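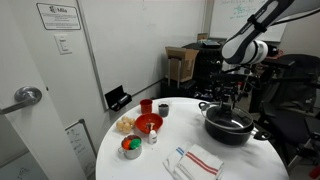

Gripper over the pot lid, kitchen table set out. Click to enlarge.

Kitchen table gallery - what we have, what we want, what we can afford

Posted May 6, 2023 in Gallery, Equipment

Hi all! I promised at the April meeting I'd put up a page people could look at while they argue about the money, so that's what you've got. It's a gallery page with an awful lot of words on it, sorry, I got going and couldn't stop. Have a look at the table first and then scroll down through my notes, which go item by item in more or less the order I'd spend the money (Aiguo would put them in a completely different order and has told me so at length).

For anyone new, the equipment year closes soon and whatever we haven't committed goes back in the general pot. We have $4,000 left. That sounds like plenty until you get a quote for a single cable with the right connector on both ends.

The pot and its lid

My favourite thing on the table and the one I'd spend on first. Glass lid, silver rim, dark knob in the middle. I love a glass lid for this work because you can see what's in the pot without lifting anything, but glass is also the reason I've put replacement lids on the list. I'd like a few spares in the same size, and a couple of lids with differently shaped knobs so we aren't tuning everything to one dark knob. The kitchen shop will do us a mixed box for $105 if we take whatever colours they have. I don't care about colours. Does anybody care about colours? Tell me before I order.

While we're there I'd get a second pot, smaller, with one long handle instead of the two side ones. Glenys Katene has been asking for a saucepan since before I started here and I think she should finally get one.

Fingers and cables

This is the big one. The gripper hangs right in the working area with its cables beside it, and every time I look at that I start thinking about cable sleeves. I've got two quotes. Flendetti will sell us a service kit, which is fingertip pads, sleeving and a spare connector, and Zuncombe want us to go on a yearly plan where they send the parts as we need them. The yearly plan looks cheaper on the first page. Go to the third page and there's a call-out charge, and freight on top of that, and the freight is from overseas!

I'm leaning Flendetti. Their kit is $323 and we can fit it ourselves on a quiet afternoon. I'd buy two, one to use and one for the drawer, because the wait on the last parts order drove me around the bend. Aiguo Qian thinks we should buy one kit and put the difference toward a force sensor. He may be right, and I've told him that if he writes up the sensor properly, with a real quote and not a screenshot, I'll add it to the page.

Bowls, cups and other things that get squashed

The red bowl is fine. We could use more like it. The little red cup and the clear glass at the back of the table are fine too, although I'd love a set of clear tumblers in plastic for the days when people are trying out new code. I put tumblers in the budget as "consumables" and got a note back asking if we were having a party. So, plain language this time - they are test objects, please approve them as test objects.

The stainless cup with the toy veg in it can stay exactly as it is. Shiny metal is a pain for the vision side and we want some of that pain. If anyone sees a cheap stainless mixing bowl at a garage sale, grab it and send me the receipt (even a handwritten one, I'll make it work).

The small white bottle with the pointed nozzle: I'd like more bottles in that general shape, different sizes, with caps that come off. I priced these through the lab supplier and then through a restaurant wholesaler and the difference was silly. Wholesaler, every time.

Tea towels

Folded, one with blue stripes and one with red. You would not believe how much discussion there has been over towels. Cloth is where most of the hours are going next term, so I want a proper stack, some thick, some thin, some plain white with no stripes for people to line things up on. A pack of 32 from the hotel linen place works out cheaper per towel than the nice ones from the department store, and they all come the same weight, which Glenys likes for the folding work. She also wants a handful of old ones from home that have been through the wash a hundred times. Bring yours in! Clean, please.

The table itself

I'd keep the round one. It's a good height and you can get at it from all sides. What I would change is that everything on it gets set out by eye, and when someone asks to have the bowl "back where it was" we all have different memories. A printed mat with a grid would sort that out. Any print shop can do it, matte finish please, since the white top reflects enough light as it is. I haven't asked for a price yet, so if you know somebody with a wide printer, put me in touch.

Aiguo has raised the idea of a height-adjustable bench from Laaksonen. I've seen the brochure and it is a beautiful bench. It would also eat most of what we have, and we'd still be putting the same bowls on it. I've parked it for next year's request, along with the lighting.

Storage

I left this late in the list and I shouldn't have. Open cardboard boxes on top of cabinets are how I've run every lab I've ever been in, so I'm no one to lecture, but if we're buying lids and bottles and a mountain of towels they have to live somewhere. Stacking crates with clip lids, labelled on the short end. Hida do a set that fits a standard cabinet shelf - please measure the shelf before telling me they don't, I've been caught by that one already.

Things I've said no to (for now)

A second arm. I know. Everyone asks. Even second-hand, once you add mounting and someone's time to commission it, we're nowhere near.

Extended warranty on the first one. We read the exclusions together and they excluded more or less everything we do with it.

Branded aprons. Very funny, whoever put that on the shared sheet.

Things still open

The force sensor, if Aiguo's write-up comes in. A better set of whiteboard markers, which I'll just buy. And whether the saucepan should have a metal handle or a plastic one, where I can see both sides and would like Glenys to pick so I can stop thinking about it.

How to comment

Put your notes in the shared sheet, on the tab called Kitchen, next to the item. If you're suggesting something new, please add a link, a price with tax and freight in it, and which task it's for. I'm sending the orders off in one batch, and anything without a price on it waits for the next round. You can also catch me at the coffee machine, but I will forget what you said before I get back to my desk, so please put it in the sheet as well.

Filed under: gripper, kitchen tasks, budget, wish list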